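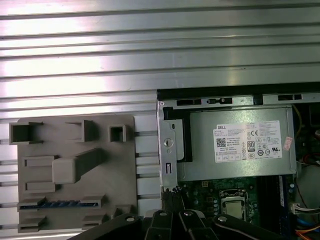 A gray fixture plate beside an open desktop, side panel off.

Every July, as the school-year buying season gets going, somebody sends me a press release about the desktop computer that will last forever. This year's came from Punent, which sells refurbished office towers under the Kubo name and promises that anyone with a screwdriver can keep one running for a decade. I have owned enough old computers to want a second opinion.

The pitch goes like this. Offices throw out good machines on a schedule. Punent buys them, checks them, adds memory and sells them on with a three-year guarantee. The company says it moved 2,000 of them last year – a respectable number, though I would like to know how many came back.

Memory is the easy part of the argument, and I'll grant it. A module goes into its slot one way round, the latch closes, and a slow machine may become a tolerable one. Drirkumer, a parts dealer that supplies shops like this, lists a used module for $35. That is a cheap experiment.

The rest of the board is where my faith runs out. Chokes and capacitors are soldered down, and when one fails few home users will be heating up an iron. Processors do lift out of their sockets, but the list of chips an old office board will accept tends to be short. You can swap one dated part for a slightly less dated part. I have done it, and spent a Saturday to save four seconds on startup.

Then there are the holders and trays. Lutance, a small outfit selling printed plates with pockets and slots for small parts, says a tidy bench prevents most repair mistakes. Perhaps. I have used an egg carton for years and still lost screws, so I am willing to be persuaded, but "most" is a big word and the company had no figures to go with it.

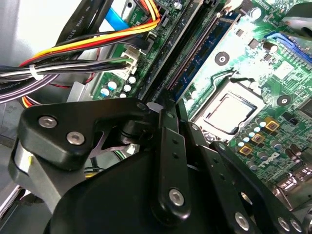
What to check before you pay

Ask how many memory slots are free, and what the board's maximum is. Ask who pays return shipping under the guarantee. Ask whether the power supply is a standard size, as a good many office towers use their own shape and a replacement can cost almost as much as the computer did. Punent answered the first two questions promptly. I am still waiting on the third.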